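### 4.2 The objects and how they sit together

We had grown fond of the play set by the time the Ikemix collection was catalogued, and it is hard to write about it briefly. Our interest in this section is in colour, and especially in what happens when two things of the same colour lie close together on a pale surface. The dark green blocks are the plainest case. Pushed snugly side by side, a pair reads as one larger block with a thin seam, and it is only the beige on the sides that gives the join away. 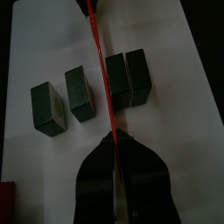 So-ying Fu, who did most of the cataloguing, favoured describing each block by its end face, and we have kept her habit throughout. A dot on an end is a small thing, but it gives a reader something to hold on to when every other face is the same dark green. Tzu-hsuan Siu would have preferred to go by size, and the two of them argued it out very pleasantly over the better part of a week.

The red pieces were harder. Once a long handle lies above a cube of its own colour, the eye wants to join them up, and our first draft of the catalogue did exactly that in 2 entries.

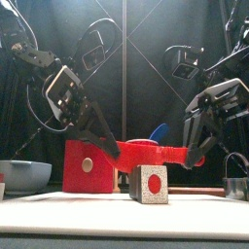 **Figure 6.** Long red piece with ribbed section, red foam cube (beige dot) and grey speckled foam cube (red dot).

Those entries were rewritten with the neighbouring pieces named first, and the speckled cube became our usual landmark. The toy knife gave no such trouble — a broad blade and a ridged handle are easily told from anything boxy, even where the red is just as bright.
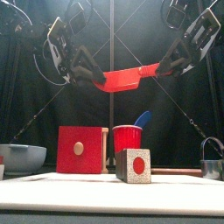
We therefore list the knife by its outline and leave its colour for last, the reverse of our order for blocks and cubes. Readers of the Trirska catalogue will find this untidy, and we do sympathise, but it made the descriptions a good deal easier to follow aloud. The working notes are kept as they were written, and one is given below.
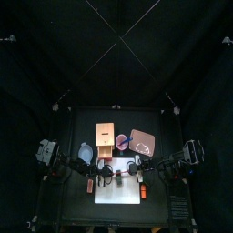 *Grikurell, 27th August*

Went through the green blocks again with Damián Zapata, reading the entries to each other. He stumbled on "end" and "side", so both words now have a line of explanation at the front. Knife entry left alone. Still to settle with So-ying Tam whether "speckled" wants its own column or can stay under colour.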